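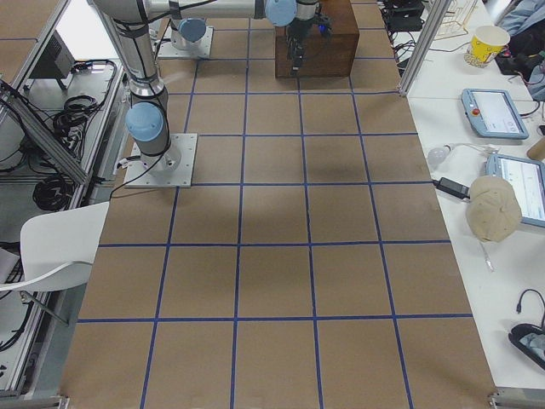

November 2018

We lost most of last week to a fault that took ten minutes to fix once we had found it. I'm writing it up while I still remember the order of things, mainly for Gudrun, who was in Flandum and only got the short version by phone.

The job is simple enough. The arm goes to a square on the taped grid, closes the gripper on the wooden box, lifts it and sets it down in another square. We had been running this for 11 days with no trouble worth noting. On the Monday the gripper came down too low and pressed the box into the cardboard. The arm went into a protective stop, which is what it should do. Wyn cleared it on the pendant, checked the box for damage (a dent in one corner, nothing else) and started again. It ran all morning. After lunch it did the same thing in a different square.

My first thought was the cardboard. It had been down since the summer and it does lift a bit between the strips of tape. We pressed it flat, retaped the worst joins and lost an afternoon to it. No change.

Myfanwy then went through the logs, 2000 lines of them, and found that the height being sent to the arm was right every time. So the program was fine and the arm believed it was in the correct place. That left the gripper or whatever it was fixed to.

I should have gone there first. Tomos had swapped the gripper over in the last week of October and put the new tool length in on one pendant. The other arm has its own pendant and its own settings, and when we moved the gripper across to the first arm, its old figure stayed where it was. The difference was 7 mm. Most of our grips were taken high on the box and we got away with it. The two bad ones were both low grips, and there wasn't 7 mm to spare.

We put in the right figure, ran every square at slow speed with a hand near the stop button, and then ran it at normal speed until we went home. No stops.

The part I'm less happy about is Wyn's restart, and I'd have done the same, so this isn't aimed at him. A protective stop got cleared with no note made of it and no reason found. From now on, any stop gets written in the book before the arm moves again. After 3 stops in a day, it stays off until two of us have looked at it. Tool settings get checked on both pendants whenever a gripper moves between arms, and whoever does it signs.

Emrys wants the tool length printed on a label and stuck to each gripper. I've ordered the labels from Watkins. They should be with us by the first week of December.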